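Search jobs, locations
Home | Jobs | Teams | Contact

Equipment Planner, Robot Purchasing
Enetti, Murnlow office

Enetti is hiring an equipment planner to run the buying schedule for our tabletop handling group. You will work with the engineers at Murnlow and with our supplier Gonow on arms, grippers, mounts and spare parts.

The contract runs 18 months, with an extension possible if the Ndlovu line is funded. You will keep a parts list of more than 424 items, get quotes, and prepare the budget request due each May. Five years in purchasing or lab operations is preferred. Programming is not required.

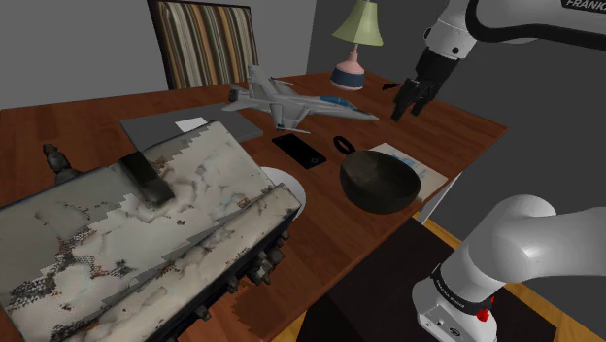
Equipment requests start in simulation, and the planner reads them before any money is set aside. Layouts can be crowded - a white Franka arm with a two-fingered gripper may share a wooden table with a closed laptop, a phone, a dark bowl and a rusty metal box much bigger than any of them. You should be able to look at a layout like that and ask what reach and gripper opening the order needs to cover.

Send a resume and a short cover letter through the jobs page, quoting reference 2854.

This site uses cookies. Accept | Settings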